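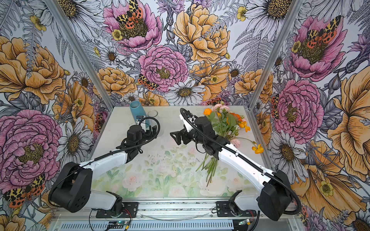 FOR RELEASE IN JUNE

**Mumeseck finishes its flower-arranging collection, 559 bouquets later**

*Two-armed tabletop robots were shown how to put cut flowers in a vase. The flowers had opinions.*

DREMDEN - Mumeseck, a small company that records people doing household work through robot arms, has finished its first collection of flower-arranging examples and is opening it to outside research groups this month. The set is called Serrano. It holds 559 complete recordings in which an operator guides two arms through the job of getting a bunch of stems off a table and into something that will hold them up.

The company had planned on fewer. It had also planned on being done by spring.

"We picked flowers because we thought they would be a nice change from folding towels," said Beatriz Louro, who runs collection at Mumeseck. "A towel will let you try again. A poppy gives you one go, sometimes less than that, and then you have a stem in the gripper and the rest of it on the table."

**What was recorded**

Each Serrano recording runs from the moment the operator takes over the arms to the moment they let go, and covers both arms, the gripper positions, and video from a fixed camera. Operators work with a pair of hand controls and are free to choose their own order. Some clear the container first, some go straight for the tallest stem, and one insists on sorting by color before touching anything. The company left all of these habits in.

Sessions were capped at 30 minutes per operator before a break. Mumeseck arrived at the limit by looking at when the recordings started to get worse, and then by asking the operators, who gave a lower figure.

Failed attempts are included and marked as such. A failed attempt, for the purposes of the collection, is one in which the vase goes over, a stem ends up on the floor, or the operator says a word that had to be cut from the audio notes. Recordings where a bloom comes off but the rest of the bunch gets where it was going are filed under "partial," which Louro describes as the most honest folder on the drive.

**The walls**

Visitors to the Dremden workshop tend to ask about the wallpaper before they ask about the robots. The Serrano cells are lined on three sides with a large botanical print - peonies, daisies, the occasional tiger moth - and the tabletop has roses of its own.

The decoration is doing a job. A learning system trained against a plain gray wall gets very good at finding flowers in front of plain gray walls, and few homes offer one. Mumeseck wanted recordings in which the system has to work out which peony can be picked up and which has been pasted to a board.

Early on, it could not. In a trial run with a first version of the model, the left arm made a slow and fairly graceful approach to a daisy on the back wall and stayed there until someone pressed stop. It repeated this on the next run with the same daisy. Staff have since named the daisy, and the company declines to say after whom.

Backgrounds are swapped between batches, with 5 prints in rotation. The full list is in the notes that come with the data, along with the lighting for each batch and the kinds of flowers used.

**Lessons, such as they are**

Mumeseck says the collection changed how it writes instructions for operators. The first version of the Serrano guide ran to several pages and described the correct way to arrange a bouquet. It was written by engineers. The current version fits on a card taped beside the controls:

- Start with the stems wherever they landed. Don't tidy before recording.
- Both arms should do some of the work.
- If you drop one, pick it up if you would at home.
- Stop when you'd be willing to leave it on a table with guests coming.

The last line caused the most argument inside the company, with engineers asking how it could be measured. The operators had no trouble with it.

Louro said the looser card produced more useful examples. "With the old guide everybody did the same careful thing and the model learned to be careful in exactly one way. Now we have people who fuss and people who shove. It's a lot closer to my kitchen."

Cleaning also took up more of the schedule than expected. Cut flowers shed, and the grippers, which were built to be strong, help them along. Operators wipe down the table between batches but leave small bits of plant matter in place during them, on the theory that a robot meant for real tables should get used to crumbs.

**Who it's for**

Serrano is meant for groups working on two-handed manipulation of soft, tangled or easily bruised objects. The company points out that the same problems turn up with herbs, salad, wiring and laundry, none of which smell as good.

Tradbridge, which supplied control software for the cells, has had early access and is using the recordings to test how well a model can plan for one arm holding while the other works. Results will be published separately by Tradbridge, when Tradbridge is ready, and Mumeseck has asked that questions about timing be sent there.

The data is free for noncommercial research. Groups need to sign a short agreement and name a contact person who will read email. Commercial terms are available on request.

**What comes next**

Work has begun on a second collection, in which the operator must take an existing arrangement apart, throw out what has wilted and put the rest back. Mumeseck expects it to be harder. It has ordered more than 30 vases.

A model trained on Serrano can now place a single stem in a vase on most tries and a whole bunch on some of them. The company is not announcing a product and would like it noted that no florist has been put out of work. One local florist, in fact, has had an excellent year.

**About Mumeseck**

Mumeseck records human-guided robot work for research and training, with a focus on ordinary tasks done at ordinary tables. The company is based in Dremden and operates 2 collection rooms, one of which has a sink.

**Press contact**

Beatriz Louro, Collection Lead, Mumeseck, Dremden. Interviews and workshop visits can be arranged for mornings. Visitors with hay fever should say so when booking.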